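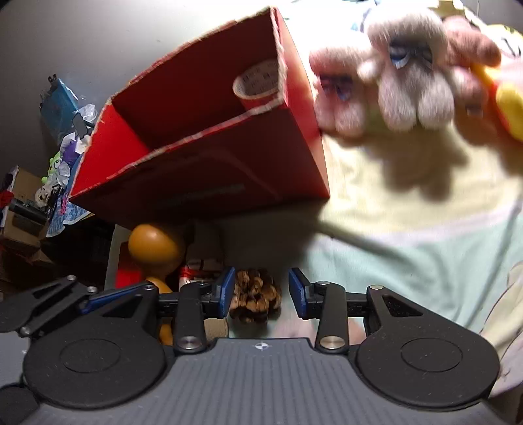
Do we keep the red box or start over with a new one? Keep it, at least through this round, and trim the rim when there's time.

August 25, 2021

Spent most of the morning on the odds and ends for the Wimwood sorting day, and enjoyed it more than I probably should have. Ehab Shawky wants small things with plenty of character – a pine cone, a few soft toys, things people like to pick up and turn over in their hands. I'm all for it, though the plush ones take up far more room than you'd think and I expect they'll have to go in last.

The box is still good and deep, but the cut edge is ragged cardboard all the way along and the front has lost a big patch of its surface. I'd like to bind the rim with tape before anyone's sleeves catch on it (mine included). The gourd is my favorite of the lot, so glossy, and I want it wrapped in something soft. The red envelope with the gold characters should lie flat against a side wall, away from anything lumpy. 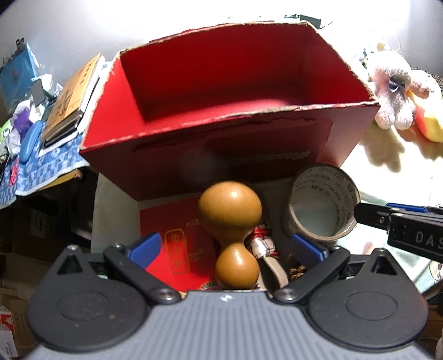
Still to do

Ask Ehab if Mansour wants the toys back by May.
Find a second roll of packing tape.
Write up the list for Pistano, 3 copies.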